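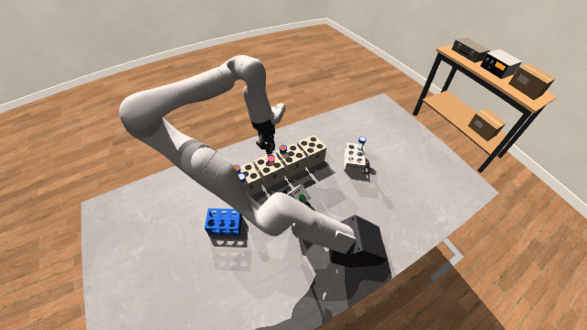 Figure 1. The tube-rack bench in simulation, with the gripper above one of the capped tubes.

Session 6: Are the machines ready to do our chores?

Welcome back, everybody. These notes go with the session in Room 2117, and as usual I have written down more or less what I plan to say, plus the parts I will probably run out of time for. If you missed last session, read the handout on joints and reach first, because I lean on it a good deal in the second half.

I want to spend our time on a question my mother asks me every time I visit, which is when the robot is coming to do the dishes. She has been asking for years now, and I have gotten no better at answering her! So let's take it slowly and look at what a chore really asks of a machine. We'll use a dull, small job as our main case: taking a capped tube out of one rack and putting it into another. Laboratories do a lot of it, and it has a good deal in common with loading silverware into a dishwasher basket or putting drill bits back in their block at the end of a shift.

Why such a small job?

Partly because it is honest work and somebody has to do it. But mostly I like it because you can hold the whole thing in your head. There is a tube, there is a hole, and the tube should end up standing in the hole. A child of four understands the goal. Now try to write down every step for someone who has never had hands, and you'll see the page fill up.

You have to find the tube. You have to decide where to take hold of it, and from which direction, so that your fingers don't knock its neighbor. You have to close on it hard enough to lift it and gently enough to leave the cap alone. Then you carry it over the other racks without clipping any of them, find an open hole, line up, and go down straight. If the tube has tilted a little in your grip on the way, which it very often does, you need to notice and do something about it.

Samran Prasertsri, who taught this course before me and whose old slides I still borrow from, used to have students do the job with two pencils held like chopsticks and one eye shut. We'll do that again this session, so please bring two pencils. It is a silly exercise and people remember it for years.

What is already solved

I don't want to be gloomy, so let me start with the good news. If the racks are always in the same place, and the tubes are always the same tubes, this chore is solved and has been for a long time. You bolt everything down, you teach the arm its points, and it will go on all night. The Trenaro packing line we read about in the second handout works this way, and so does most of what you'd see on a factory tour.

The trick there is that people did the hard thinking ahead of time. Somebody built a fixture, somebody measured it, and somebody decided what would never be allowed to vary. I think of that as a chore the building does together with the robot. It's perfectly respectable, and for a shop floor with steady work it may be all you ever need.

Where it gets hard

Now turn one rack a few degrees. Leave some holes empty and fill others. Slide in a second kind of rack, a different color and a different height, and let the arm itself block part of the view.

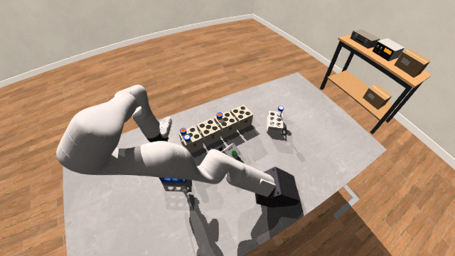 A person hardly notices any of these changes. You glance at the bench, lean over a bit if something is in the way, and carry on. The arm has to work out afresh where everything is, and it has to do so from whatever its cameras happen to catch at that moment. If the thing it wants is behind its own elbow, it must either remember where it was, use another camera, or move the elbow. All three are possible, and all three are ways to go wrong.

In the Jirnine exercise from last term, one group ran its policy on a fixed layout and was thrilled with it, and then we turned the target rack by 30 degrees and the whole thing fell apart. The arm went confidently down to where the hole used to be. I tell this story with affection – it was a very good group, and their write-up was the best in the class because they were so puzzled by it.

The usual cure is more variety in practice. In simulation you can shuffle the bench as often as you like, at no cost except computer time, and nothing ever spills. The Tang assignment gives you nearly 1000 shuffled layouts to train on, and you'll want to look through a good handful yourselves before you start, with your own eyes, just to get a feel for what the machine is being shown.

A word about light and shadow

I nearly cut this section and I am glad I didn't. Holes in a rack look dark from above. So do shadows. An arm working under strong light throws its own shadow across the bench, joints and all, and that shadow moves whenever the arm does. Up close it can be the biggest and darkest shape in view, much bolder than the thing you are trying to pick up or put down. We learn as babies to see through this, and we forget we ever had to learn it.

When you write up your failures, please check for shadows before you blame the gripper. Go back to the close-up view from near the fingers and ask yourself what you could tell from that alone.

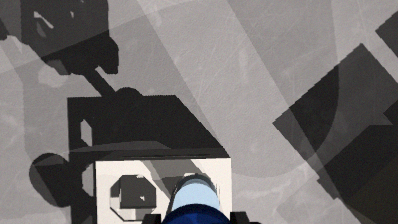
So, can they do it yet?

My answer for the shop floor is yes, if you can hold the surroundings steady, and sometimes, if you can't. My answer for the kitchen is that I would still wash my own glasses. A home has no fixtures, the light changes all day, and someone will always leave a spoon in a cup.

I'd like you to be suspicious of any single number here, too. A success rate tells you very little until you know what was allowed to change between tries, who put things back, and how long each try took. The Derkari reading is good on this point, though it is dry going in the middle and you may skip the appendix.

For next time

Pick one chore you do yourself, at home or at work. Write the steps down as you would for someone with no hands, then mark the steps where you used your eyes, the ones where you used touch, and the ones where you fixed a mistake without thinking about it. One page is plenty. Drawings are welcome, and so are complaints.

Start the Tang assignment early, please. The first layouts are easy and the later ones are not. My door is open most afternoons until 4 p.m.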